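Friday, in a rush

2019-01-25

Right, quick one before I pick the kids up. Car hunt still going. Down to two now, the Odik and the Sisetti, and I change my mind every time I sit in either.

Drove the Odik on Tuesday. Lovely and quiet, seats a bit hard. Boot tiny. The Sisetti has the boot but the clutch is heavy, my left leg knew all about it by the ring road. Jummai Ekwueme had one for two years and says you stop noticing. Hmm.

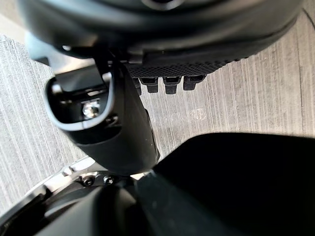 Black shell, textured pad underneath.

Insurance was the shock. Thiele quoted me 1030 for the Sisetti, fully comp, and that's with my no claims. Didn't even finish there form for the Odik, the page timed out. Will try again tonight. Road tax is the same band for both so no help there.

Gunther Teuber at the garage reckons get the Odik with the 5 year warranty and stop faffing. He also wants rid of the one on his forecourt, been there since December, so pinch of salt. Tyres on it are Ristex all round, plenty of tread. Service book stamped. One scuff on the back bumper, he'll knock a bit off for that. Maybe. We'll see. 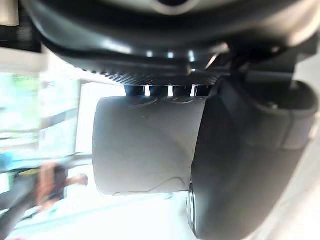 Is the Odik's boot big enough for a pushchair?
Only with the back seat folded, and then you've lost a seat. A small folding one might go in sideways but I havn't tried it.

Second drive in the Sisetti tomorrow morning, motorway this time. More after that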